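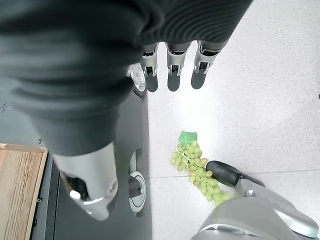
Pruvent's open day started at nine, in July, in a building whose air conditioning had been told about it too late. I had come to see hands. My employer packs fruit for people who complain about fruit, and we have spent two years being promised that a gripper can do it.

Enikő Major runs the test hall and had set up two things worth the drive. One was a three-fingered hand with a little thumb, silver knuckles, black rubber tips, very handsome. The other was a gray gripper with far fewer joints and the looks of a bathroom fitting. Both were to be tried on grapes, off the floor, which is a mean place to start. A bunch on terrazzo gives you nothing to get under, and the stem is always pointing the wrong way.

Visitors were allowed to drive. I got the gray one first. You steer it with a controller from Stello that has one more button than I have thumbs, and the view on the monitor is from the wrist, so left is sometimes left. My first two bunches lost a few grapes each. The third went up whole, and I was unbearable until lunch.

The three-fingered hand was harder for me and much easier for Kálmán Vincze, who wrote the grasp software and so has an unfair advantage. He comes straight down, lets the outer fingers settle, then closes the middle one last. When I did the same the fingers closed nicely on each other. He said the default grip force, 28 on their scale, was fine for grapes. I had turned it up to 60. We agreed that this was the kind of feedback they were looking for.

Asked which he would buy, he said the gray one for a line that runs one product, and the hand if the fruit changes every hour. Spare fingertips for the hand come as a set and wear out, he thinks, after over 2000 picks, though he wanted to see another season before putting that on paper. I liked him for it.

Droltisell had a stand in the corridor with suction cups and very good coffee. Their man watched us through the door with the patience of someone who does not sell fingers. I took his brochure – it is 92 pages – and have read the part about hoses.

Parking is behind the Szilágyi warehouse, and the gate closes at five. Bring short sleeves if you go in summer, and ask for the gray one first.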